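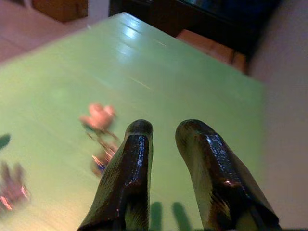 Mirsad Angelovski 来信说，他报了一个七晚的徒步团，付完订金才发现单人补差没有算在首页的价格里，客服给他的解释是“补差属于可选项目”，可是他一个人去，又不愿意和陌生人同住，这一项怎么选都得付。他问，这种写法有没有办法在付款之前就看出来，另外，所谓“拼房保证”到底保证什么。

上一期登了几封关于单人补差的短信以后，信箱里类似的问题多了起来，这一期就把这件事单独写一写。以下内容主要针对跟团和半自助行程，最后一部分讲自己订小旅馆时遇到的同类问题。价格都会变，文中提到的条款以我们查看时的版本为准，订之前请再核对一遍。

## 补差是怎么来的

旅行社和酒店谈的多半是双人房的价，一间房两个人分摊，报价单上印的是每人的数目。一个人住进去，房间的成本没有少多少，少的是一份早餐和一套毛巾的钱，旅行社就把另一半床位的费用加回来。这部分加回来的钱就叫单人补差，有的地方写“单房差”，有的写“单人附加费”，英文页面上一般是 single supplement。

按这个道理，补差应当接近半间房的房费。实际收多少差别很大。同一条线路，淡季和旺季可以不同，走陆路和坐船可以不同，甚至同一个团里早报名和晚报名的人也可以不同。船上的舱位尤其贵，有些航线对单人住双人舱收的是整舱价，也就是两份船票。陆路团的补差一般低一些，沿途住的多是小旅馆，本来就有几间单人房。

Mirsad 报的是 Skirley 的团。我们把 Skirley 的条款从头到尾读了，补差一项写在“价格不含”下面，排在签证费和小费之后。列出的比例是团费的 19%。这个比例在陆路徒步团里不算高，问题出在位置上：首页和线路页都没有提，进入付款页以后才作为一个可以勾选的项目出现，默认不勾。不勾的人会被自动编入拼房名单。Mirsad 当时没有勾，他以为不勾就是不需要，系统则理解为同意和别人同住。

他后来打电话补勾，客服照原比例收了，没有另收手续费。这一点要替 Skirley 说清楚。但他报的那一期离出发还早，单人房还有余量。如果剩下的时间不多，条款里写的是“视房态而定”，也就是说可能补不上。

## 付款之前看哪几个地方

先看价格旁边的小字。常见的写法有“每人价，按两人一室计”“双人入住价”“twin share”“per person sharing”。出现其中任何一种，一个人去的实际花费都要高于这个数字。如果价格旁边什么也没有写，就去看“费用不含”或者常见问题页，用浏览器的页内查找功能搜“单人”“单房”“附加”几个词，比一段一段往下读快得多。

再看补差覆盖几晚。有一类线路，大部分晚上住旅馆，中间有一两晚住山屋、火车卧铺或者民居。山屋和卧铺通常没有单人间，付了补差也一样要和别人同住。正规的条款会写明“补差不适用于某某晚”，写得含糊的只说“在条件允许时提供单人房”。后一种说法要追问，请对方把每一晚的住宿类型列成表，用邮件发过来。电话里答应的东西，到了当地领队手里往往没有记录。

Mirsad 那条线路七晚里有一晚住山屋，补差是按整个团费的比例收的，没有扣掉那一晚。我们写信问过 Skirley，回复说比例已经把山屋考虑在内。这个说法没法核实，但至少说明他们知道这件事。读者如果在别家碰到按晚计价的补差，可以要求把没有单人房的那一晚去掉，这个要求是合理的，也有人要到过。

然后看退改。单人补差有时和团费走两套退改规则。团费可以改期，补差不退；或者团费在出发前某个时间点以前能退大部分，补差从付款那一刻起就算确认。Plodus 平台上的几条线路就是这样写的，下单后 48 小时以内补差可以全额撤销，过了就不退，不管离出发还有多久。它的提示在确认邮件里，付款页上没有。收到确认邮件之后请立刻读完，趁着还能撤销的时候把不清楚的地方问明白。

还有一处容易漏掉，就是货币。有的公司团费用一种货币结算，补差和当地费用用另一种，出发以后由领队收现金。这种安排本身没有问题，只是算总价的时候不要忘了加上去，也要留意当地能不能取到那种货币。

## “拼房保证”保证什么

拼房的意思是旅行社替你找一个同性别的旅伴，两个人住一间，都不用付补差。条款里关于拼房的说法大致有三种，差别不小。

第一种是“可以申请拼房”。旅行社登记你的意愿，找到了就安排，找不到你照付补差。这种写法没有任何保证，出发前不久才会通知结果，预算要按付补差来做。

第二种是“拼房保证”，也有叫“免补差承诺”的。旅行社登记意愿之后，无论找没找到人，都不再收你的补差。找不到人的时候你就一个人住双人间，价钱不变。这是对单人旅客最有利的条款，但一般附带条件，比如必须在某个日期之前报名，必须在报名时就勾选，中途改主意不行。

第三种介于两者之间，找不到人的时候收一半补差。这种写法常常藏在第二种的标题下面，标题是“保证”，点开来看才有“半额”的字样。

Skirley 用的是第二种。Mirsad 问得对，他当时如果什么也不做，有可能和人同住，也有可能白得一个单间，全看那一期有没有另一位单独报名的男士。他补勾以后就放弃了这个机会，换来一个确定的结果。两种选法都说得通，取决于你对同住一事有多在意。有一位不愿署名的读者写信说，她连着几次都选拼房，次次都一个人住，省下来的钱够再走一趟短途；她也提醒，冷门季节和长线路更容易落单，热门季节的短团几乎总能配上人。

选择拼房之前，有几件事可以问旅行社：按什么条件配对，年龄是否考虑，作息和打鼾的情况登不登记，出发前能不能拿到对方的联系方式，同住以后合不来能不能当场换成单间，换的时候按什么价收。最后一条最要紧。多数公司允许当场换，前提是酒店有空房，价格则按酒店当日的散客价算，会比事先付补差高。也有公司规定当场不换。答案最好要书面的。

安全方面，拼房的两个人在出发前互不认识，护照和现金怎么放要有个打算。有保险箱的房间不多，小旅馆更少。带一把自己的锁，行李能锁的锁上，证件随身。同住的人多半没有问题，这些是住任何多人间都该有的习惯。如果同住期间觉得不舒服，不必忍到行程结束，当晚就找领队，说明要换房，原因可以不细讲。领队有义务向公司报告，也请你自己用邮件再发一份，写上时间。

## 哪些团不收补差

有几类团对单人旅客收的价和双人一样。

专门面向单人旅客的团，全团每人一间，价格已经按单人房算好。它的首页价看起来比别家高，加上补差再比，高出的部分会缩小，有时还会反过来。比较的时候请把所有费用加在一起，用“一个人从集合到解散一共付多少”这个数去比，首页价没有可比性。

有些公司在每一期里拿出少量免补差的名额，先到先得。名额多少一般不公开，写信去问多半会告诉你还有没有。Semlow 的几条沿河骑行线就是这样安排的，每期留 3 间，订满以后恢复收补差。他们的名额放出得早，二月已经可以订秋天的团。想走这几条线的人不妨早点定下来，不过早订也意味着退改的时间拉得很长，要和前面说的退改规则放在一起考虑。

临近出发还没有满员的团，有时会取消补差来填空位。这种机会适合时间灵活、签证不成问题的人。机票要另买，临近出发的机票价格可能把省下来的补差抵掉，先查机票再决定。

另外，青年旅舍和民宿性质的团本来就按床位收费，没有补差可言，代价是全程多人间。有些团可以在其中几晚加钱升级成单间，按晚选，这对长线路来说是个折中的办法，累的时候独自睡一晚，其他时候住床位。

## 和旅行社写信怎么写

读者来信里，问题得到解决的大多是写得短而具体的。把线路名称、出发的期次、订单号放在开头，接着只写要问的事情，一行一个。语气平常就可以。对方如果只回答了一部分，就把没有回答的那几行原样再发一遍，不用重写。

可以参考下面的问法：

- 这条线路的单人补差是多少，按团费比例算还是按晚算？
- 哪几晚不提供单人房，这几晚是否收补差？
- 如果登记拼房而没有配到人，我需要付多少？
- 补差的退改规则和团费是否一致，最迟什么时候可以撤销？
- 到了当地要求换单间，价格怎么定？
- 付了补差之后，房间是单人间还是双人间单人使用？

末尾这一条有人觉得多余，其实值得问。付了补差分到的单人间，有时是整栋楼里最小的一间，在楼梯拐角或者厨房上面。双人间单人使用一般宽敞些。旅行社未必能指定，但问过以后，领队分房的时候手里会有一条备注。

收到回复以后把邮件存一份在手机里，离线能打开的那种。在山里和船上没有信号，和领队对条款的时候，翻得出原文比记得大意有用。

## 自己订小旅馆

不跟团的人也会碰到补差，只是不叫这个名字。订房网站按房间收费，一个人住双人间付的是整间的价，补差已经在里面。小旅馆则常有两种价，一人住一种，两人住一种，网站上只显示后一种。

遇到这种情况，可以直接给旅馆写信或者打电话，说清楚只有一个人住，问有没有单人价。家庭经营的旅馆大多会给，少收的部分通常是早餐。连锁酒店一般不给，前台没有改价的权限。

Lūse 是一家路边的小旅馆，读者推荐过几次，我们在淡季问过价。网站上标的是双人价，回信里给的单人价低了一截，条件是直接订，到店付款。老板娘在信里补了一句，傍晚 7 点以后到店要提前打电话，她要去喂羊，前台没有人。这类事情网站上不会写，直接联系还有这一层好处。

一个人到店晚，要比两个人更当心。小旅馆的前台到了晚上常常没有人，钥匙放在密码盒里，密码靠短信发。出发前确认三样东西：密码盒的位置，旅馆主人夜里能打通的号码，离得最近的另一家还在营业的住处。如果坐的是末班车，这三样要写在纸上，手机没电的时候用得着。

选房的时候，底层临街的房间能不住就不住，有阳台相连的房间也尽量换一间。进房以后先试门锁，锁不牢就当场提出来。两个人同行时可以一个人看着行李一个人去交涉，一个人就得带着行李去，所以最好在把东西摊开之前先检查完。这些话老读者已经听过，新订阅的人多，再写一次。

关于直接订房，也要讲它的不利之处。绕开平台以后，取消和纠纷都只能和旅馆自己谈，对方不认账的时候没有第三方可以找。所以直接订的时候，请要一封写明日期、房型、价格、取消办法的确认信，哪怕只有几行字。不肯写信确认的，就还是走平台，多付的一点钱算是买个凭据。

也不要在没有见到房间之前把全款转给个人账户。少量订金可以接受，很多山区旅馆一直这么做。要求全款、催得又急的，换一家。

## 保险里的一处细节

有几位读者把补差和保险放在一起问，一并答了。旅行保险的取消险一般按“已付且不可退的旅行费用”赔付，补差算不算在内，要看保单怎么定义旅行费用。多数保单不单列补差，只要发票上有这一笔就认。发票上如果只写一个总数，理赔的时候可能被要求拆分，所以报名时请旅行社在发票上把补差单独列一行。

还有一种情况，原来两个人同行，其中一人因病取消，另一个人照常出发，于是被旅行社追收补差。有的保单把这笔追收的费用列为可赔项目，有的不赔。它通常出现在取消险的附加条款里，名目各家不同，买之前可以直接问：“同伴因病退出，我被加收的单房差赔不赔？”对方答不上来，就请他转给能答的人。

追收本身有没有道理，要看合同。报名表上写了“如同行人退出，余下旅客须补足单房差”的，旅行社有依据。没有写的，可以不同意，要求登记拼房。一位读者照这个办法交涉过，旅行社先是说系统不支持，几封信之后改了口，给她登记了。

## Mirsad 后来的情况

他还没有出发。补差已经付了，Skirley 应他的要求发来了每一晚的住宿表，山屋那一晚标的是八人间，男女混住，自带睡袋内胆。他说这比他预想的清楚，内胆他原来没有，正在找轻一点的。

他另外提了一个建议，请我们把读者常走的几家公司的补差条款列成对照表。这件事我们讨论过，难处在于条款改得勤，表格印出来不久就会过时，让人照着旧数字做预算反而误事。目前的打算是只列条款的类型，也就是补差按什么算、拼房属于上面三种里的哪一种、退改是否单独计算，具体比例请读者自己去查。如果你手里有最近的报名条款，愿意转给我们的话，请把个人信息和订单号去掉，注明公司和线路，直接回复这封邮件就行。

下一期写夜间渡轮上的座席和舱位，单人旅客买座席票能不能在船上补舱、行李过夜放在哪里。坐过的人欢迎来信，写明航线和季节。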